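3.2. Preparación y mantenimiento de la celda

La parte del trabajo que más hemos disfrutado, y la que menos espacio suele ocupar en los artículos, es la puesta a punto de la celda. Todo lo que se presenta en la sección 4 se obtuvo con una sola máquina, que en el laboratorio llamamos Plerkeo: un brazo articulado de eslabones plateados y juntas negras, con una pinza de dos dedos, colocado junto a una mesa de tablero claro de madera. La celda lleva en marcha desde agosto y desde entonces ha completado 3.100 ciclos de aproximación, agarre y retirada. ¡Es una cantidad de movimiento considerable para un solo par de dedos! Describimos con cierto detalle cómo se prepara y se cuida, porque buena parte de la repetibilidad que medimos después nace de estos procedimientos y mucho menos del planificador.

El arranque es siempre el mismo. Se enciende el controlador, se deja el brazo 16 minutos recorriendo una trayectoria suave sin carga y solo entonces se busca el cero de cada articulación. En las primeras semanas nos saltábamos este calentamiento y pagábamos el descuido con una deriva lenta en la muñeca, muy visible en los registros de la primera hora y casi ausente en los de la tarde. Tardamos bastante en relacionar ambas cosas. Cuando por fin superpusimos las curvas de par de varias mañanas, el patrón era tan limpio que lo imprimimos y lo colgamos junto al armario eléctrico.

Tras el cero viene la comprobación de la pinza. Se abre del todo, se cierra sobre una galga de acero y se vuelve a abrir, cinco veces seguidas, anotando la corriente del motor en cada cierre. Si la dispersión supera el umbral que fija el programa de supervisión Plikevum, la sesión no empieza hasta revisar las articulaciones de los dedos. Esta rutina, que al principio nos parecía excesiva, ha resultado ser el mejor indicador temprano de desgaste del que disponemos, mejor incluso que la inspección visual con lupa.

La última comprobación se hace con el plato de prueba. Se lleva la pinza abierta hasta el borde del plato y se detiene el dedo inferior justo por encima, sin tocarlo. En esa postura cualquier error acumulado en las articulaciones se manifiesta en el peor lugar posible, con objetos pequeños muy cerca de la punta y una botella en pie al lado, de modo que es una prueba exigente y a la vez rapidísima. La figura 3a muestra la postura sobre el plato con la botella de bebida de naranja, los bloques y el utensilio metálico.

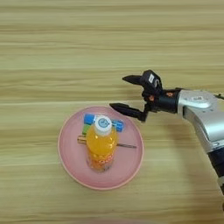
Lumturie Hodžić objetó, al leer un borrador de esta sección, que una comprobación hecha en una única postura no garantiza nada sobre el resto del volumen de trabajo, y que un error en el hombro puede compensarse con otro en el codo y pasar inadvertido justo allí donde se mira. La objeción es excelente y nos llevó a cambiar el protocolo. Ahora la postura junto al plato se alcanza por dos caminos distintos, uno con el codo alto y otro con el codo recogido, y se comparan las lecturas de los codificadores en ambos casos. El procedimiento no cubre todo el volumen, desde luego, pero separa bien las compensaciones fortuitas, y el tiempo que añade al arranque es muy pequeño.

En cuanto al mantenimiento propiamente dicho, distinguimos entre lo que se hace a diario y lo que depende del número de ciclos. A diario se pasa un paño sin pelusa por la cara interior de los dedos, se mueve la muñeca a mano con los frenos sueltos para notar cualquier aspereza y se revisa el recorrido del cable. Este último punto merece un párrafo propio.

El cable exterior forma un bucle amplio desde la zona de la muñeca y baja por el lado del brazo. La holgura de ese bucle es un compromiso delicado. Si queda corto, tira de la muñeca en los giros extremos e introduce un par parásito que el controlador interpreta como contacto; si queda largo, se balancea en las frenadas y puede rozar la estructura. Probamos varias longitudes y nos quedamos con una que permite todo el giro útil y conserva una curva suave, sin ángulos, hasta la junta. Aun así, el cable es un consumible. La avería más seria de toda la campaña fue precisamente una rotura interna de un conductor, intermitente, que solo aparecía con el codo levantado y que nos tuvo dos tardes persiguiendo un supuesto fallo del sensor. La encontró el método más antiguo que existe: doblar el cable centímetro a centímetro con el multímetro conectado y la radio apagada para oír el pitido.

La sustitución se hizo con un cable Droltska de la misma sección y cubierta algo más flexible. El cambio completo, con retirada de abrazaderas, paso del cable nuevo, verificación de continuidad y nueva búsqueda de cero, duró casi 40 minutos. Después repetimos la postura junto al plato con una disposición distinta de objetos, más adecuada para revisar la aproximación desde abajo y observar a la vez el bucle (figura 3b). 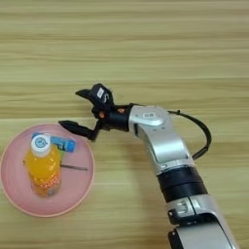 ¿Hay que recalibrar la relación entre cámara y brazo cada vez que se cambia el cable? Solo cuando se ha aflojado el soporte del sensor o la propia pinza; si el cambio se limita al cable y a sus abrazaderas, basta con buscar de nuevo el cero y repetir la comprobación junto al plato por los dos caminos.

Conviene añadir algo sobre los dedos. Son largos y terminan en una punta fina, una geometría magnífica para acercarse a piezas agrupadas, pero poco indulgente con los golpes. Una punta ligeramente desviada sigue cerrando bien sobre la galga y, sin embargo, falla de manera sistemática con objetos delgados tendidos sobre el plato. Para detectarlo usamos el método Jafarzadeh, que consiste en cerrar la pinza muy despacio sobre una lámina calibrada, primero en la base de los dedos y luego en la punta, y comparar las dos aperturas registradas. La diferencia crece con el desgaste de forma casi lineal hasta que, de pronto, deja de hacerlo. Ese cambio de pendiente nos entusiasma: aparece antes que los primeros fallos de agarre y ofrece un criterio de sustitución que no depende del ojo de quien inspecciona. En la sección 5 volvemos sobre él con los registros completos.

Los tornillos que fijan los dedos se aprietan con llave dinamométrica y se marcan con un trazo de pintura que cruza la cabeza y el asiento. Es un recurso humilde y lo recomendamos con fervor. Un vistazo al comenzar la sesión basta para saber si algo ha girado, y en dos ocasiones nos permitió detener la celda antes de que una holgura incipiente contaminara los datos.

Todas las intervenciones se anotan en un cuaderno de papel que permanece junto a la mesa y se transcriben después a Plikevum. Mantener las dos copias parece redundante, pero el cuaderno recoge observaciones que nadie escribiría en un formulario: un zumbido al bajar el codo, una abrazadera que costó cerrar, la sospecha de que la muñeca va algo más dura que la víspera. Varias de esas notas anticiparon averías que los registros numéricos tardaron en mostrar. Para el análisis de la sección 4 excluimos las sesiones con alguna intervención anotada entre el primer ciclo y el último, y conservamos aquellas en las que el mantenimiento se realizó antes del arranque.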